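How to Read and Write Chess Notation

When I started to play chess in the club in Vurnside, I was already an adult, and I could not write down my own games. I knew how the pieces move and I won sometimes, but after the game everything was gone from my head. In the first tournament they gave me a score sheet and a pen, and I wrote nonsense on it for 43 moves. This page is for people who are in the same situation. You need a board, a pencil and a quiet evening.

Learn the names of the squares

Every square has a name made from one letter and one number. The letters go from a to h, from left to right, if you sit on the side of White. The columns with these letters are called files. The numbers go from 1 to 8, starting at White's side, and these rows are called ranks. So the square in the left corner nearest to White is a1, and the one in the right corner is h1. The white king starts on e1 and the black king on e8.

First you say the letter, then the number. Always in this order, and the letter is small.

If your board has letters and numbers on the border, use them in the beginning without shame. I bought a roll-up board for this reason, because my old one had no signs on it at all.

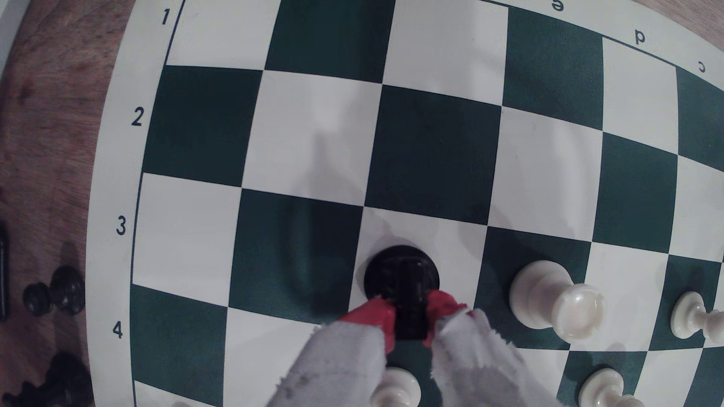

Letters and numbers on the border of a roll-up board.

When you play Black, everything is turned around for you. The h file is on your left hand and rank 8 is the nearest one. The names of the squares do not change, only your chair does. Many beginners make their mistakes here, and I also made them for a whole winter. A good exercise is to sit on Black's side, close your eyes, put a finger on any square, open your eyes and say the name aloud. Do this for a few minutes every day until it becomes boring.

Learn the letters of the pieces

King is K, queen is Q, rook is R, bishop is B. The knight is N, as the K is already taken by the king. The pawn has no letter. In my first language the letters are different, so for a long time I mixed them up and my opponents could not read my sheets. Choose one system and stay with it.

Write a move

Write the letter of the piece and then the square where it arrives. Nf3 means that a knight goes to f3. For a pawn you write only the square, for example e4.

When a piece takes something, put an x before the square: Bxc6. When a pawn takes, write first the file from which it came: exd5.

The other signs are few:

+ is check
# is checkmate
O-O is castling on the king's side
O-O-O is castling on the queen's side
=Q means that a pawn became a queen, as in e8=Q

Sometimes two knights or two rooks can go to the same square. Then you add the file of the one that moves, for example Nbd2, the knight from the b file. If both stand on the same file, you add the rank: R1e2. It looks strange on paper at first -- but you will meet it in almost every longer game.

Try with a short game

Put up the pieces and play these moves slowly. White's move is written first, then Black's.

1. e4 e5
2. Bc4 Nc6
3. Qh5 Nf6
4. Qxf7#

If the white queen ended next to the black king and is protected by the bishop on c4, you read everything correctly. If not, go back to the second move and check that you put the bishop on the right square.

Keep your sheets

Write both your moves and the moves of the other player, and number them. In most serious tournaments you must first make the move and then write it. If you miss a move, leave an empty line and ask to see the other sheet after the game.

At home I copy the sheets into a notebook with squared paper. Since last December I filled 59 pages. The games are not beautiful, but I can find the place where I lost the bishop in Skostanthorpe, and I can see that I lost it the same way 2 times more in Vulitz. After this I began to look at the long diagonals before I touch anything.

Contact | © 2019 Vurnside Chess Pages | Back to top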